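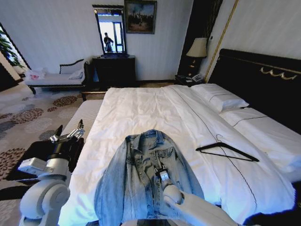
A two-armed robot with one gripper resting on a denim jacket. A clothes hanger lies on the bed beside it.

Placket-first handling is a method in robot manipulation research for getting a buttoned or open-fronted garment onto a clothes hanger with two arms. The robot begins by touching the garment near the front placket, the strip of doubled cloth that carries the buttons, and works outwards from there to the collar and shoulders. The method was put forward by Cirilo Sandoval and co-workers in the Trelutex project and is sometimes called the Sandoval touch in later papers.

Background

Clothing is hard for robots to handle. A shirt or jacket has no fixed shape, and the same garment can lie in a very large number of ways. Earlier work on hanging clothes mostly looked for the collar or the shoulder seams in a camera image and sent the grippers straight to them. This worked well with thin shirts on a plain table. It worked less well with stiff cloth such as denim, where a collar can fold under itself, and on soft surfaces such as beds, where the cloth sinks and the height of the grasp point is hard to judge.

The Trelutex group had been using placket contact only as a way of checking height. During tests in May, Sandoval noticed that runs which included the check went wrong less often later on, at the stage where the hanger goes into the shoulders. The check was then made a step in its own right.

Method

The procedure has four stages.

Contact. One gripper is lowered until its fingertip rests on the garment close to the placket. The other arm is held clear of the garment with its gripper open. The position of the wrist at contact gives the height of the cloth, and a short sideways press shows which way the front edges are free to move.

Opening. The fingertip catches one front edge and lifts it a short distance. If the garment is buttoned, the robot stops and reports this, as the method doesn't include unbuttoning.

Insertion. The second gripper picks up the hanger by the base of its hook and slides one end into the far shoulder. The first gripper lets go of the front edge, takes hold of the collar and draws the near shoulder over the other end.

Lifting. Both grippers raise the garment together. The arm holding the hanger then takes the full weight.

The arms are controlled by a policy trained on demonstrations given by human operators. The training set, known as Kaushik, holds 1,459 demonstrations with jackets, shirts and cardigans. Most of them were recorded in furnished bedrooms and hotel-style rooms, with the garment laid face-up on the bed and the hanger within reach of one arm. Lighting, bedding and the direction of the collar were changed between sessions.

Results

The main evaluation used 40 garments that did not appear in the training set. Placket-first handling was compared with a policy of the same size, trained on the same demonstrations with the contact stage removed. The full method did better on jackets and heavy shirts. On thin shirts the two were close, and the shorter policy was quicker. The authors put the gain on heavy cloth down to the height reading, which stops the hanger from being pushed into the duvet under the garment.

A second evaluation, run by a group at Balovwood, used a different pair of arms and 22 garments. It found the same pattern with jackets but saw no clear benefit for cardigans. The Balovwood report also noted that metal buttons were sometimes taken for the edge of the placket, which led the fingertip to press in the wrong place.

Limitations

The method assumes that the garment is face-up and mostly flat. A jacket lying on its front, or with a sleeve across the chest, has to be turned or spread out first by some other means. Hoods and thick linings cause trouble at the insertion stage. Chest pockets with flaps can also mislead the camera when they sit close to the placket, though this was reduced by adding more pocketed garments to the training set.

Later work

An enlarged version of the training set, with 3,669 demonstrations, was released on 24 August 2021 together with the control software, which is named Fostura. It adds trousers and scarves, neither of which uses the placket stage. Work on unbuttoning is listed in the release notes as unfinished.

See also

Bimanual manipulation
Cloth folding by robots
Deformable object handling
Learning from demonstration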